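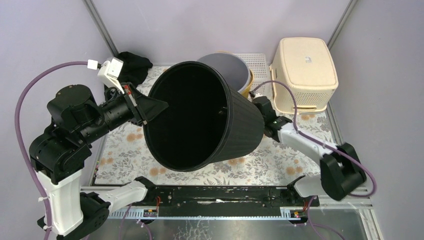
Nillton, March

Black bucket, large, ribbed outside. On its side for the check, mouth to the left. Raised rim is thin, so measure it before ordering a lid. Small dark fitting on the inner wall near the rim -- not on the Rillico drawing. Abdul-Rahman Agbenyega to ask Bristow whether it is a handle mount.

Stock no. 3090. Nominal 25 L, to be confirmed by water fill to the rim, two fills. Interior is too dark to read a level against; use grey tape as a marker. Base taper still to be measured.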